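# Wendau 88 Over-the-Air TV Recorder

Somewhere between the third streaming subscription and the fourth, you may have noticed that the programme you wanted was on ordinary telly last night, free, and you missed it. The Wendau 88 is a box that plugs into your aerial and stops this happening. It won't recommend anything. It has no idea what your neighbours are watching and doesn't care.

## What it does

It records programmes. You pick one from the guide, press the red button, and it's there when you get in. Press the button twice and you get the whole series, including the Christmas special everyone agreed not to talk about.

There are 2 tuners inside, so you can record the detective thing on one side while watching the baking thing on the other. If a third programme clashes, the Wendau looks for a repeat. British television being what it is, there'll be a repeat.

The guide runs 14 days ahead, long enough to see a new sitcom arrive and, in some cases, to see it moved to half past eleven at night. The recorder follows it there. Start times are padded by a few minutes at each end, so you get the last joke even when the snooker overruns.

Storage is good for 1,000 half-hour episodes in standard definition. High definition takes up more room, as do award ceremonies.

## Watching while doing something else

Most comedy gets watched from the sink, so we made the Kitchen Link. It's a small receiver that goes behind a second set and plays whatever is on the main box, over your home wifi. Pause in the lounge, pick up again over the washing-up.

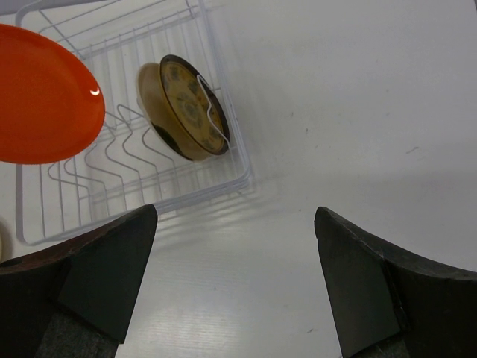

## The remote

Made for us by Ateck, who also did the last one, and who have forgiven us for the complaints. It has real buttons and they're big. The skip button jumps forward through the adverts in half-minute hops, and a smaller one jumps back when you overshoot, as you will.

Takes two AAA batteries. They're in the box, in the little bag you'll assume is packaging.

## In the box

- Wendau 88 recorder
- Ateck remote and batteries
- HDMI lead, aerial lead, mains adaptor
- Quick start card (the long manual is on our support page)

The Kitchen Link is sold separately.

## Finishes

**Prirora** is the dark one. **Bạch** is the white one, and it shows fingerprints less. Both have a front light you can turn off, which was the single most requested change from owners of the old model, several of whom had used parcel tape.

## Worth knowing before you buy

You need a working rooftop or loft aerial. An indoor one might do if you live close to a transmitter and are patient. The Wendau 88 doesn't take satellite or cable.

Recordings stay on the box and can't be copied off it. If you cancel nothing and pay nobody monthly, it carries on working, as there's no subscription to lapse.

Bạch is out of stock until September. Prirora ships now.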